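Skultville Council opens repair grants for older homes
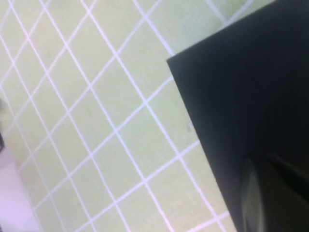 Who can apply for the new home repair grants?

Owner-occupiers and long-term tenants living in Skultville or Atevura may apply, provided the dwelling is at least 50 years old and is their main place of residence. Tenants will need written consent from the property owner before an application is lodged.

SKULTVILLE – Skultville Council has opened applications for its Older Homes Repair Program, which will help residents pay for small but necessary repairs to kitchens, bathrooms, laundries and entrances. The program was endorsed at the February meeting of Council and will be run jointly with the Spanos Housing Trust.

Grants will cover up to 70 per cent of the cost of approved work. The remaining share is to be met by the applicant, either at the time of the work or by instalments added to the quarterly rates notice. Residents who hold a pension or health care card may ask for the instalment period to be extended.

Council's housing survey identified 680 dwellings across the two districts with at least one repair that had been put off by the household. Leaking taps, failed seals around baths and sinks, lifting floor coverings and worn steps were the matters most often reported. Many of the people who responded said they had received a quote and set it aside.

"These are modest jobs in most cases, and they are the ones that get left," said Markos Galanis, Manager of Housing and Community Services. "A seal goes behind the bath, the water gets into the wall, and two winters later the household is looking at a bill it cannot pay. We would like to reach people at the first stage."

Work that may be funded includes:

Replacement of cracked or missing floor and wall tiles, regrouting and resealing
Repair of leaking taps, cisterns and waste pipes
Repair or replacement of damaged floorboards
Handrails, grab rails and non-slip treatment of steps
Exhaust fans in bathrooms and laundries

The program does not cover extensions, full kitchen or bathroom renovations, landscaping, swimming pools or work that has already begun. Homes on the local heritage register are eligible, although some work on those properties may need separate approval. The heritage adviser can be consulted at no charge through the Council office.

All work must be carried out by a licensed tradesperson. Applicants may choose their own contractor or ask the Spanos Housing Trust for its list of local firms. A single quote is enough for smaller jobs. Where more than one room is involved, a second quote will be requested.

Zoi Raptis, Program Director at the Spanos Housing Trust, said the application form had been kept short following advice from residents who took part in a trial in the Alik Street neighbourhood.

"People told us that the paperwork for earlier schemes put them off before they had found out whether they qualified," Ms Raptis said. "The new form is two pages long. Our staff will fill it in with anyone who would like a hand, in person or over the telephone."

Applications will be assessed in the order they are received, with priority given to households where a repair affects safety or the use of a bathroom or toilet. Applicants can expect a written decision within 8 weeks. An officer may arrange to visit the property before a decision is made, and will always do so by appointment.

Residents whose applications are declined will be told the reason in writing and may ask for a review. They may also apply again if their circumstances change or if further quotes become available.

An information session will be held at the Atevura Community Hall on Friday at 6 pm. Staff from Council and the Trust will be present to answer questions, and printed forms will be available in large type. The hall has step-free access from the rear car park. Residents who need an interpreter are asked to let Council know beforehand.

Forms may also be collected from the Skultville Library, the Atevura Customer Service Centre and the office of the Spanos Housing Trust. Completed forms can be returned to any of these locations during business hours.

Media enquiries: Communications Office, Skultville Council
Program enquiries: Housing and Community Services, Skultville Council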